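Moving house when you swore you never would again

So we've done it. After four years in the flat above the bakery in Donolero, we have packed up our entire lives and shifted two hours down the coast to Tivomham, where I know exactly one person and she's my sister-in-law. June, of all months! I had visions of a balmy autumn move and instead I was carrying a doona down the stairs in sideways rain at six in the morning.

I'd forgotten what moving does to your brain. For the last fortnight I've been incapable of thinking about anything other than boxes. I lie in bed and mentally repack the kitchen. I've got strong opinions on bubble wrap now (overrated) and tea towels (underrated, wrap everything in them, you have to move them anyway). My neighbour gave me a stack of fruit cartons from the markets and I nearly cried on her.

The books were the worst of it. I own far too many and I culled hardly any, even though Ghislain stood in the doorway asking me, very gently, whether I'd ever really read a history of Belgian canals. I have not. It came with us. So did his record collection, I'd like it noted, which weighs as much as a small horse.

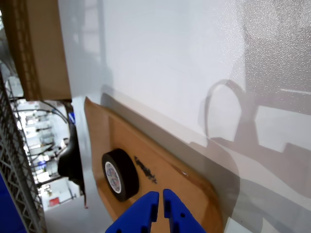
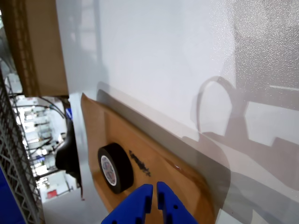 Black tape, brown paper and my entire personality this month.

The quote from the removalists was $2,000, which made me sit down for a minute, and then we found a smaller mob who'd do it for $964 if we were packed and waiting at the kerb. Done! They were two lovely blokes and they only dropped one thing, a lamp I've hated since the day my aunt gave it to us. I tipped them extra for that.

Anyway, the new place. It's a weatherboard on Coman Street with a lemon tree, a dodgy flyscreen and a laundry that's colder inside than out. The oven has no numbers left on the dial so I'm baking by instinct (the first banana bread was charcoal, the second was soup). But there's a proper verandah – I've wanted a verandah my whole adult life – and in the arvo you get the sun on it right up until tea time.

I still can't find the kettle. We've been boiling water in a saucepan and I've been through every box marked KITCHEN, plus one marked MISC that was full of Ghislain's old school jumpers. If anyone in Tivomham knows where to get a decent flat white before seven, please leave me a comment, I'm getting desperate.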